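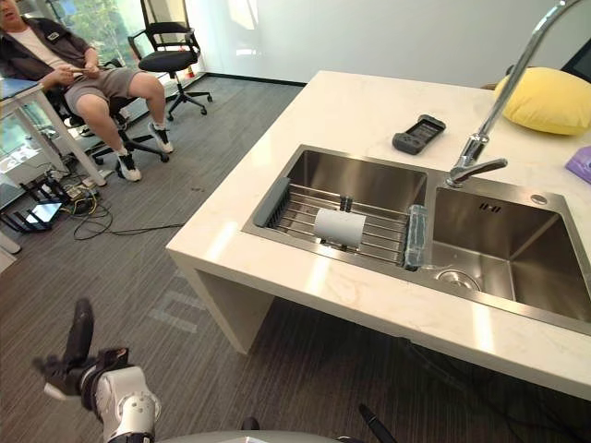 Ekaette Danladi has let out the same holiday cottage since 1988, and when I rang to ask if I could come and pick her brains she said yes, so long as I brought biscuits. I brought biscuits. (Shortbread, and she ate most of them!)

The cottage is called Pettigrew, after a dog, and it sleeps five if one of you doesn't mind the box room. "People fight over the box room," she told me. "It's got the little round window. I had a chap write and ask for it specially, and he was coming on his own, he could have had any bed in the house."

I wanted to know how she fills the place in winter, when everybody else along the lane shuts up and turns the water off. "I don't fill it," she said. "I get a few. December's lovely though, I put the price right down and you get walkers, and people dodging their families." She lights the stove before they arrive and leaves soup, usually leek, and a note about the back door, which sticks.

Bookings used to come by post. These days her nephew Ibrahim Oyewole does it all on his laptop, and he's been on at her to let him put the rent up. "He showed me what they charge over at Hotau for a place half the size with a hot tub. I said well, they've got a hot tub." She won't have one. She had a quote once and it made her laugh so much she pinned it up in the pantry, where it still is, next to the bin days.

We got on to visitors' books, because I love a visitors' book, and hers go back years. One couple have stayed 30 times and always have the same complaint, about the egg cups. Has she changed the egg cups? "I have not."

She's having the bathroom done before Easter, a proper walk-in shower at last, and the path to the beach wants new steps. Ibrahim is looking into the steps.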